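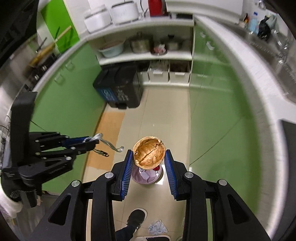
Bretora estrena contenedores para la ropa vieja (y esta vez también para la rota)
31/08/2023

Llevo años con una bolsa de camisetas imposibles en el altillo. No sé si os pasa. No están para dárselas a nadie, porque tienen agujeros, pero tirarlas a la basura normal me da una pena tremenda, así que ahí siguen, haciéndose compañía con dos toallas tiesas y unas cortinas del piso anterior. Pues bien, la bolsa va a salir por fin de casa: desde hoy funciona en todo Bretora la nueva recogida de textil, y lo que la hace distinta de la que ya conocíamos es que admite también lo que está roto, deshilachado o descosido.

Vamos a lo práctico, que es lo que me habéis preguntado en la panadería esta semana. Hay 29 contenedores repartidos por el municipio. Son de color granate, tienen una boca basculante bastante más ancha que la de los antiguos y llevan dos puertas separadas: la de la izquierda para ropa y calzado que todavía se puede usar, la de la derecha para todo lo demás. El barrio de Dornach se lleva la mayor parte, cosa lógica si pensamos en la cantidad de gente que vive allí ahora, y en el casco antiguo se han colocado en las plazas, porque en las calles estrechas el camión no entra. El de la plaza del mercado está al lado de la fuente, donde antes estaban los aparcamientos de bicis, que se han movido a la acera de enfrente. Ya he oído alguna queja por eso, y las que vendrán.

De la recogida se encarga Drisano, la misma empresa que lleva el vidrio. Pasará los lunes y los jueves por la mañana, y en verano habrá un refuerzo en los puntos más cargados. Lo recogido va a la nave de Egilsson, en el polígono, donde se separa a mano: por un lado lo que se puede volver a vender o donar, por otro lo que se tritura para hacer trapos industriales, relleno o aislante. Estuve en la nave en primavera, cuando la enseñaron a los vecinos, y os confieso que me quedé embobada un buen rato mirando la cinta. Hay una mesa solo para botones y cremalleras! Me fui de allí con ganas de vaciar todos los cajones de casa y, claro, luego llegué y no vacié ninguno.

La cosa no sale de la nada. En abril se hizo una prueba en Dornach con unos pocos puntos provisionales, y según el ayuntamiento se recogieron 1.609 kilos en ese mes. A mí el número por sí solo no me decía gran cosa, pero en la charla informativa explicaron que les sorprendió el reparto: la puerta de lo roto se llenaba mucho antes que la otra. Vamos, que la gente tenía el mismo altillo que yo. También contaron que aparecieron cosas que no tocaban, como un paraguas abierto, varias perchas y una alfombra enrollada que bloqueó la boca un fin de semana entero. Las alfombras no van aquí, van al punto limpio. Los colchones tampoco, aunque me parece increíble que haya que decirlo.

Las bolsas son otro cambio. Hasta ahora cada cual usaba la que tenía a mano, y con la boca antigua aquello era una pelea. Con el sistema nuevo se piden bolsas cerradas de 40 litros como máximo, de las que caben sin empujar. El ayuntamiento reparte un rollo gratuito por vivienda en la oficina de atención al vecino, enseñando el recibo del agua o cualquier papel donde salga la dirección. Yo fui el martes y tardé menos de lo que se tarda en pedir un café, pero me dicen que ayer había cola hasta la calle. Si no tenéis prisa, esperaría a la semana que viene. Las bolsas normales valen igual mientras estén bien atadas y no se pasen de tamaño.

Lo que más dudas levanta es qué entra por la puerta de la derecha. El folleto, para qué engañarnos, es un poco espeso. Habla de «residuo textil no reutilizable de origen doméstico» y se queda tan ancho. Así que pregunté en el mostrador con mi lista en la mano, y la persona que me atendió tuvo una paciencia infinita. Entran los calcetines sueltos, las sábanas gastadas, los manteles con manchas que no salen, los trapos de cocina (limpios, por favor), los bolsos de tela, los cinturones que no sean de metal, los restos de costura. Los peluches también entran, siempre que no lleven pilas. No entran las fregonas, ni las esponjas, ni la ropa manchada de pintura o de aceite de motor, que esa tiene su propio bidón en el punto limpio.

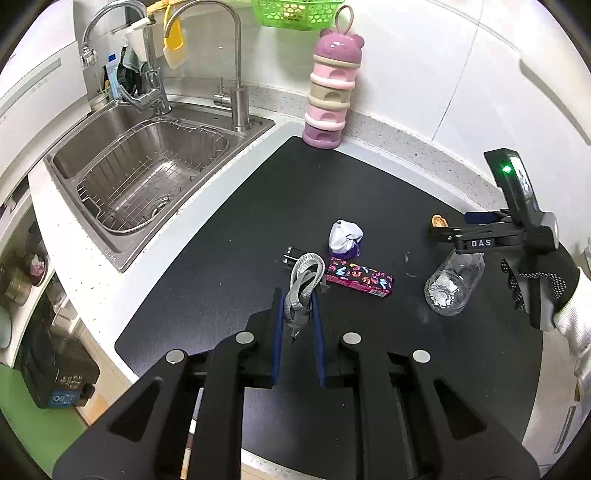 Los retales y las cintas merecen párrafo aparte, porque es lo que yo más acumulo y lo que nunca sabía dónde meter. Coso poco y mal, pero guardo todo: trozos de bies, gomas que ya no estiran, cordones, asas de mochilas que murieron hace tiempo. Pues todo eso va a la puerta de la derecha. Una cinta tejida como la gris de la foto, con los extremos deshilachados, es un caso de manual: por corta que sea y por mucho que se le salgan los hilos, se aprovecha para triturar. Lo único que piden es meter las piezas pequeñas juntas en una bolsita atada, dentro de la bolsa grande, para que no se cuelen por las rendijas de la cinta transportadora. Si llevan hebilla de metal y sale fácil, se quita; si no sale, se deja, que ya la cortan ellos.

Con el calzado hay una norma que mucha gente se salta y que en la nave les da bastante trabajo: los zapatos tienen que ir atados por parejas, con los cordones o con una goma. Un zapato solo se va directamente a triturar aunque esté nuevo, y es una lástima. Las botas de agua entran. Las zapatillas de estar por casa, también. Los patines no, y esto lo pregunté yo, porque tengo unos desde hace un siglo y me hacía ilusión librarme de ellos por la vía rápida. Punto limpio con los patines.

Otra duda de las repetidas: la humedad. La ropa tiene que ir seca. No hace falta plancharla ni dejarla como para una boda, basta con que esté lavada y bien seca, porque una prenda mojada estropea las de alrededor y en pocos días aquello huele a sótano. En la charla insistieron muchísimo. Si el contenedor está lleno, no hay que dejar la bolsa en el suelo, sobre todo con las tormentas de final de verano que nos vienen. Hay una pegatina en el lateral con un teléfono para avisar, y el compromiso es vaciarlo en 2 días laborables. Lo pondré a prueba y ya os diré, que los plazos en los folletos siempre quedan muy bonitos.

¿Y quién se queda con el dinero de lo que se vende? Lo pregunto así de claro porque así de claro me lo preguntó una vecina en el ascensor. Lo que se puede reutilizar se vende en la tienda que tiene Egilsson junto a la nave, abierta por las tardes menos los lunes, y una parte de los ingresos vuelve al municipio para costear el servicio. Qué parte exactamente no lo he conseguido averiguar. Pedí la cifra por correo la semana pasada y me contestaron muy amablemente que se publicará con las cuentas de fin de año. Me lo apunto. La tienda, eso sí, está muy bien: encontré un abrigo de lana por nada y una cesta llena de ovillos empezados que me costó mucho dejar allí.

En cuanto a los contenedores antiguos, los blancos de la ronda y los de detrás del polideportivo, se retiran durante septiembre. Mientras estén puestos se puede seguir echando ropa en buen estado, pero nada roto, que va por otro circuito. En el colegio de Dornach se mantiene además el ropero de intercambio de uniformes y chándales, que es cosa de las familias y no tiene nada que ver con esto. Siguen abriendo los viernes a la salida de clase, y piden sobre todo tallas grandes.

El mapa con todos los puntos está colgado en el tablón de la oficina de atención al vecino y en la web municipal, aunque en la web ayer por la noche faltaban los de la zona de la estación. Me aseguran que los contenedores están puestos, y de hecho vi uno el domingo desde el tren, todavía con el plástico. Para quien no pueda bajar bolsas hay recogida a domicilio con cita, gratuita para mayores y para personas con movilidad reducida, llamando al mismo teléfono de la pegatina por las mañanas.

Yo bajo la mía esta tarde. Las cortinas me las quedo de momento, que igual salen unos cojines.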